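Hand-held grippers: V pads or flat fingers for household stuff?

wattlebird_72
Right, I've been lurking here since December and I finally have something worth asking. We've got 2 types of hand-held gripper on the bench at the moment and I need to recommend one before we order a proper batch. One is the Zello, with the big rounded grey housing and the black rubbery V pad. The other is the Omness, which is slimmer and has the flat fingers. Same wrist camera on both, same controller board, so it really is down to the jaws.

Our object list is all household bits and pieces. Lamps, mugs, cables, tea towels, a toaster, that sort of thing. I've been swapping back and forth all week and I keep changing my mind. The V pad is brilliant on anything round (it sort of finds the centre for you, I love it) and then I go to pick up a tea towel and I want to throw it across the room.

What's everyone else running? And does anybody bother mixing them, one type in each hand?

grommet_and_son
Flat fingers, every time. I had V pads on my first pair and took them off inside a fortnight. They're great on the one diameter they were moulded for and average on everything else. With flats you've got to aim a bit better but at least you know what you're getting.

tinroof
Disagree with grommet, sorry mate. "Aim a bit better" is fine if it's you holding the thing. Give it to three different operators after lunch and see how well they aim. I did 200 picks with each on a mix of bottles, handles and tool grips and the V pads were miles more forgiving. I only had to throw out a handful of the V runs. The flats I was binning all afternoon because stuff kept rolling in the jaws and the object pose at the end was rubbish.

grommet_and_son
And how many of those 200 were flat objects?

tinroof
None, I said what they were! Bottles, handles and tool grips.

grommet_and_son
Well there you go then.

pelican_brief_case
Before this turns into last winter's suction cup thread again... it depends on the object list, and wattlebird's given us one. Lamps and mugs, V. Tea towels and paper, flat. A toaster you're grabbing by the sides with whatever opens widest.

Wattlebird, what's the jaw opening on the Zello? I've only used the older one and it was a bit mean. Couldn't get around a decent sized mug from the outside.

wattlebird_72
The newer one opens wide enough for all our mugs, no complaints there. The ridges are deeper as well. My only whinge is that they pick up fluff off the tea towels and then it's slippery on the next pick, so I'm forever going over them with a damp cloth.

Weight's a thing too. The Zello is noticeably chunkier and by the end of a session my forearm knows about it. The Omness you forget you're holding.

saltbush_sam
Has anyone tried the Holzer pads? They're a slip-on for flat fingers with a shallow V down the middle. I've had a set on for a couple of months and they're a decent halfway house. Not as grippy as a full V but they'll still pinch fabric. Glue them though. Mine walked off the fingertips until I did.

tinroof
Had the Holzers. Colour came off on everything, we had grey smears on a white kettle. Maybe I got a bad batch.

saltbush_sam
Never had that with mine. Did you wash them first? They come with some sort of release gunk on them and you need hot water and dish soap.

tinroof
...I did not wash them first.

pelican_brief_case
Ha!

Other thing nobody's raised is the camera. On the grey housings with a wide fisheye, the housing eats a fair chunk of the bottom of the view. I like it, personally, because the pad is always in the same spot and it makes a good reference. But if you train at a low resolution you're giving up pixels you might want. What controller are you logging with?

wattlebird_72
Bruton board, logging both hands plus the head camera. It's been solid. It dropped out on me once when I had the cheap cable in, and I've had no trouble since I changed it. I set it to split files at 3000 frames so they're not a nightmare to copy off.

And yeah, the housing in view doesn't bother me either. What I do care about is seeing the marker on the other gripper, and with the lens this wide I can work fairly close in and still have it.

grommet_and_son
Wide lens I'll give you. I went narrower on mine to get more detail at the fingertips and lost the other hand constantly. Went back.

So what are you leaning towards? And please don't say one of each. Your calibration will be a pain and you'll be buying two lots of spares forever.

wattlebird_72
I was going to say one of each, haha. Okay, hear me out. I'm doing 100 runs per object, and I've started jotting down the ones where I had a strong opinion about the jaws. I'll put them up as I go and you lot can tell me I'm wrong.

1. Table lamp. Small white one with a fabric bell shade and a thin black cable. Everyone wants to go for the shade and you mustn't, it'll crease. Go in under it and clamp the stem. The white finger slides in sideways beneath the shade quite nicely, and you keep the V pad lined up underneath with its jaws open. Watch the cable! If it's looped near the stem you can pinch it along with everything else, so check before you close. My vote is V for the stem if you've only got the one gripper.
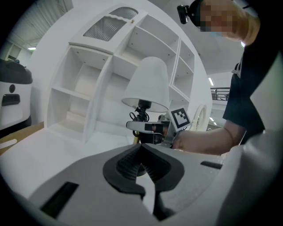 2. Mug. V pad from the outside, flats on the handle. I honestly prefer the handle but it's slower, and if the mug's facing away from you then you're twisting your wrist around like a pretzel. Calling this one a draw.

3. Tea towel. Flats. Not even close. Grommet can have that one for free.

grommet_and_son
I'll take it.

Back to top | Contact the moderators | Copyright remains with individual posters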